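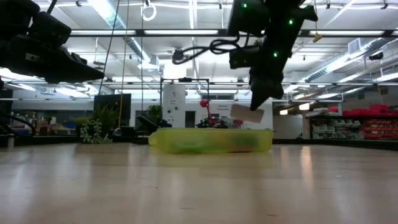
¿Qué debe hacerse cuando uno de los dos brazos de una celda se detiene con una pieza todavía sujeta?

Mantener la parada, asegurar la pieza con un apoyo externo y no abrir la pinza desde la consola hasta que una segunda persona haya comprobado la posición del otro brazo. Así lo establece el procedimiento vigente en el taller de ensayos de Grukow, revisado a raíz de la incidencia que se trata en esta entrevista.

7 Jul 2020

La responsable de seguridad de máquinas de Grukow recibió a este boletín en las oficinas del taller, pocos días después de cerrarse el informe interno. La conversación se centró en el fallo registrado en la celda Nasero, una estación de manipulación con 2 brazos que trabajan sobre una misma mesa y que se utiliza para ensayar la recogida y el traslado de recipientes ligeros. No hubo heridos. La empresa decidió, no obstante, tratar el suceso como incidente grave, decisión que la responsable defiende sin reservas.

"El brazo derecho perdió la referencia de una articulación y siguió considerándose en una posición que no era la suya", explica. "La desviación era pequeña en la base, pero en la punta de la pinza ya no lo era. Cuando el brazo izquierdo inició su trayectoria, el sistema de control calculó que había espacio libre entre ambos, y ese espacio no existía".

El contacto se produjo a velocidad reducida. El brazo izquierdo detectó el esfuerzo y se detuvo; el derecho, que no había registrado anomalía alguna, tardó hasta 10 segundos en pasar al mismo estado. Ese intervalo ocupa buena parte del informe. Según la responsable, la parada de un brazo debía provocar de inmediato la del otro, y el mensaje que los enlaza quedó retenido en el módulo de coordinación, suministrado por Innes.

"Hay quien nos ha dicho que el golpe fue leve y que la pieza era de poco peso", señala. "Es cierto. También lo es que durante ese tiempo un operario podía haber visto un brazo quieto y haber supuesto que la celda entera estaba parada. Ese es el riesgo que nos preocupa, y por eso figura en la primera página".

La investigación examinó tres hipótesis: un defecto del codificador, un error en la última actualización del programa y una conexión deficiente en el cableado del brazo. Las dos primeras se descartaron tras repetir el ciclo en el banco de pruebas. La tercera se confirmó al desmontar la articulación, donde se halló un conector con el enclavamiento desgastado. La inspección de ese conector estaba prevista cada 800 horas de funcionamiento y se había realizado dentro de plazo. "El intervalo se respetó. El intervalo era demasiado largo para el uso que damos a esta celda -- muchos giros de muñeca, trayectorias cortas, cambios de sentido continuos -- y eso debimos haberlo revisado nosotros".

Preguntada por la responsabilidad del proveedor, la entrevistada se muestra prudente. Innes ha entregado una corrección para el módulo de coordinación y ha facilitado los registros solicitados. Grukow, por su parte, no ha querido que la seguridad de la celda dependa únicamente de esa corrección, y ha instalado un enlace cableado entre las paradas de ambos brazos, independiente del programa. El trabajo se encargó a Furno, que ya se ocupaba del mantenimiento eléctrico del taller.

Un punto menos conocido del informe se refiere a los indicadores luminosos de los brazos. Varios miembros del equipo declararon que habían interpretado la luz verde como señal de que todo estaba en orden. "La luz verde, en nuestro equipo, indica que la articulación recibe alimentación y comunica. No dice que la posición sea correcta, y tampoco dice que sea seguro acercarse", precisa la responsable. El manual lo recogía en un anexo; desde este mes consta en la hoja de arranque que se firma al comienzo de cada turno.

El nuevo procedimiento prohíbe además entrar en la zona de trabajo para retirar piezas mientras cualquiera de los brazos conserve alimentación. La medida ha sido recibida con cierta resistencia, ya que alarga las pausas entre ensayos. La responsable lo reconoce: "Perdemos tiempo en cada interrupción y lo tenemos medido. La dirección ha aceptado ese coste por escrito. Si más adelante el enlace cableado demuestra un comportamiento estable, estudiaremos si alguna de las comprobaciones puede simplificarse. Hoy no estamos en condiciones de hacerlo".

La celda Nasero ha vuelto al servicio con limitación de velocidad y con una verificación de posición al inicio de cada serie, en la que cada brazo se lleva a un punto de referencia físico antes de acercarse al recipiente. Queda pendiente la sustitución preventiva de los conectores en las demás estaciones del taller, que Furno prevé terminar antes de que acabe julio. Hasta entonces, esas estaciones funcionarán con un solo brazo activo.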